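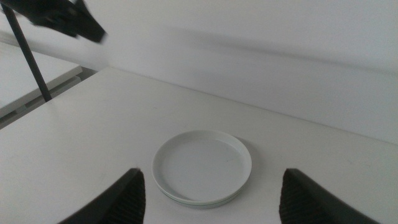

## Bench notes: the new dish-handling rules are in force

A good many of you wrote in after the last issue to ask where we had landed on the tableware rules, and I am glad to say they are settled, printed and hanging by the door at Dridton. Thank you to everyone who sent comments on the draft. We got 35 of them, and I read every one, including the very long one about soup bowls (you know who you are, and yes, bowls get their own page next time).

I'll go over the parts that change how we work from day to day, and leave the rest for you to read over coffee.

**One dish out at a time.** When the arm is going to pick up a plate, that plate is the only loose thing on its table. Cups, cloths, tape, your phone and your lunch go somewhere else before the run starts. I know this slows down the folks at Stillberg who like to set out a whole row and work through it, and we did talk about that for a good long while. Mwangi Rweyemamu went back through last year's incident log for us, and most of the chipped rims came from a finger catching a neighbor on the way in, so the row had to go.

**Open wide and stop short.** The fingers should be fully open before they come down to the level of the rim, with clear table on both sides of the plate. It doesn't have to be centered to the hair. A plate that sits a little nearer to one finger is fine, and the operators should get used to seeing that, but if either finger is touching before the close command is given, back off and come in again. Please don't nudge the plate over with a fingertip to line it up. We've all done it, me included, and it leaves marks on the glaze that people then spend an afternoon arguing over.

**White on white.** Several of you asked whether we should ban pale dishes on the pale tables, seeing how hard the rim can be to pick out from the wrist camera. We decided against it. People own white plates and white tables, and the arms we build will have to cope with both! What the rules ask is that you keep the light soft and even, look at the wrist view yourself before the first grasp of the session, and write down which dish you are using. If it has a colored band or a stripe, put that in the note too - it helps a great deal when somebody is sorting through sessions months later.

**Two arms, one table.** If a second arm is moving anywhere near, its operator says so out loud before the first one closes. A light on a panel doesn't count. Kwesi Tetteh argued hard for the spoken call, and after trying it for a month at Stillberg I have come around to his view completely.

**Pads and surfaces.** Wipe the textured pads at the start of each shift and again after anything greasy. Faint scuffs on the tabletop are all right to leave. Anything you can feel with a fingernail gets reported, and the table rests until it has been looked at.

The full text runs to 5 pages, and you can ask for a copy at the Dridton desk or pick one up from the rack outside room 211. If you run sessions on your own, please sign the last page and hand it back to Mwangi by the end of March. Comments are still welcome after that, and bowls, as promised, are next on the list, along with anything that has a handle.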